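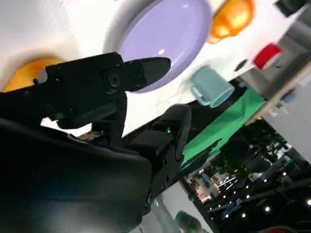
The grip score is a bad way to buy a gripper

Every vendor comparison I get sent has the same number at the top, and this spring the number was 98. That is the percentage of successful picks Mogensen reports for its two-finger gripper, over 1031 attempts. Fallis publishes something close to it. Flelto does too, with a nicer chart. If you believed all three, you would pick by price and go home.

I don't believe all three. I'm not accusing anyone of lying, either. My complaint is with what gets counted.

A pick, in most of these tests, means the fingers closed on a thing and the thing left the table. Toy dishes are the favorite props. They're light, they're brightly colored so the vision system has an easy day, and they don't chip. A plastic plate with a raised rim gives a finger somewhere to go. Try a flat saucer made of real china, on a counter with a film of dish soap on it, and then show me the chart.

Adom Addo, who ran the side-by-side at Rekcombe in May, let me sit in for a Tuesday. He had the same arm, the same controller and 3 grippers, and he swapped them between runs. The scores came out so close together that you could have shuffled the labels. What differed was everything the score leaves out. One gripper needed its fingertips realigned after lunch. One was so bulky at the knuckle that its own wrist camera lost sight of the mug just as it got close. The third did fine until a cup was lying on its side, and then it took four approaches and was still marked down as a success.

Four approaches! A busboy who did that would be sent home.

Wrist cameras deserve more suspicion than they get. Vendors love them because the footage looks purposeful. But a camera that spends much of its view on its own fingers is guessing about the rest, and I'd like to see that guess measured. How much of the object can it see in the last inch? I asked two sales reps and got two brochures.

So here is what I'd ask for before signing anything. Give me time per pick, with retries included. Give me 300 picks in a row with no one touching the hardware. Let me bring the dishes.

Addo is running the comparison again with glassware. Only Fallis has agreed to take part so far.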